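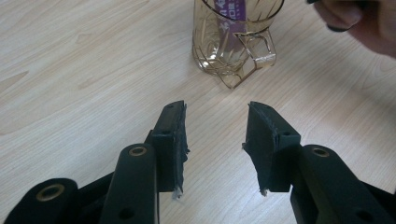
Part 2: Getting the pen ready and making your first strokes

I'm going to assume you've read Part 1 and bought the bits on the list, or at least most of them. I learned all this on a Stamora straight holder with a Mullness pointed nib, so that's what I'll talk about, but any beginner set will get you there (my second holder came out of a bargain bin and it's lovely).

What you need within reach: holder, two nibs, ink, a jar of water, a lint-free rag, and smooth paper. I use the Sterkberg practice pad. Printer paper will do for one evening, but it feathers like crazy and you'll blame yourself for it.

1. Clean the nib. New nibs come with a thin coat of oil so they don't rust in the packet, and ink just beads up and slides off it. Put a drop of dish soap on your fingertips, rub the nib gently on both sides, rinse, and dry it completely.

Caution: some people pass the nib through a flame. I tried it, held it there too long, and ended up with a nib as soft as a noodle. Soap is fine!

2. Push the nib into the holder. It goes into the outer rim, between the metal petals and the wall. Hold it near the base when you push, never by the tip. If it wobbles, pull it out and seat it a little deeper.

3. Stir the ink. Don't shake the bottle, or you'll be popping bubbles for the next ten minutes. I use Sârbu walnut brown, which is a bit thin straight from the bottle, so I leave the lid off for a while before I start.

4. Dip to just past the little hole in the nib (the vent). Touch the tip to the rim of the bottle on the way out so the extra drains off.

5. Turn your paper. If you're right-handed, tilt it to the left until the slant lines point at your belly button. Left-handers, I'm no use to you here, sorry, but Jhair Tamayo is left-handed and turns his pad almost sideways, and his lettering is better than mine.

6. Draw a downstroke. Press gently and pull toward you, and the two tines will spread and give you a thick line. Ease off before you get to the bottom.

7. Draw an upstroke. Barely touch the paper. If the nib catches and spits, you're pressing too hard or holding the pen too upright.

8. Fill a page with those two strokes before you try a single letter. I know. I skipped this in November and had to come back and do it anyway, 18 pages of it, with Kvido Šindelář from the stationery shop telling me my upstrokes looked like fence posts.

Note: if the ink stops flowing halfway down a stroke, it has dried on the nib. Swish it in the water, wipe, dip again. I do this every few lines without thinking about it now.

9. When you're done, take the nib out, rinse it, and dry it front and back. Don't leave it standing in the water jar overnight. I've lost two that way.

Caution: walnut ink stains. Put down an old towel and push your sleeves up. Mine has a permanent brown cuff.

Updated April 10, 2019: changed the dipping step after a few of you told me you were getting blobs. If you're still getting them, go only as far as the middle of the vent and see if that helps. Part 3 covers ovals and the other basic shapes, and you'll want a pencil and ruler for it.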